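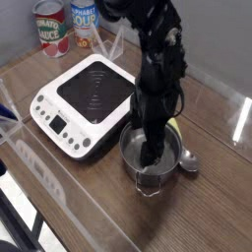

3.2 Gathering the kitchen demonstrations

Figure 4. The kitchen table during collection, with the gripper reaching down into the small steel pot. The cooktop, the spoon and the two cans belong to the same set of objects.

We turn now to the part of the work that took the most patience, and which we think deserves a fuller account than it usually gets. The Skilten policy learns only from what a person has shown it, so the habits of the people doing the showing find their way into everything that follows. For the kitchen tasks we gathered 1000 demonstrations, all of them steered by hand through our Jora control software, and we are very grateful to the operators who kept at it through a long and rather grey February.

Each demonstration starts from a written instruction, such as "put the spoon in the pot" or "move the pot onto the cooktop". Before the arm is allowed to move, the operator shifts the objects a little by hand (a pot turned so that its handle faces another way, a can pushed further back) and then reads the instruction aloud. We tried at first to have the computer choose every starting position, but it was slow going, and it kept asking for layouts that would not fit on the table. Letting people choose gave us livelier and more varied starts, though we admit they have their favourites, and we come back to this in Section 5.

The pot deserves a word of its own. Its walls are low but they still get in the way, and an arm that comes in at a slant will catch the rim and drag the whole thing along with it. We therefore asked operators to come down from above wherever they could, and to pause briefly inside the pot before closing the gripper or letting go. Those pauses looked wasteful to us in the early weeks, and we very nearly trimmed them out. In the end we left them in, as policies trained on the trimmed recordings tended to let go too soon.

Shiny things were a worry as well. Steel and dark glass both throw back the room lights, and the clear panels by the table add reflections of their own. We made no attempt to hide any of this during collection, and the lights were left as they were.

Recordings were then checked by a second person using Drusska, our review tool, and 57 were set aside, mostly for knocks against the rim or for an instruction that did not match what was done. A single session lasted up to 300 minutes, breaks included. The kept recordings were passed to the Sosa training set without any further smoothing.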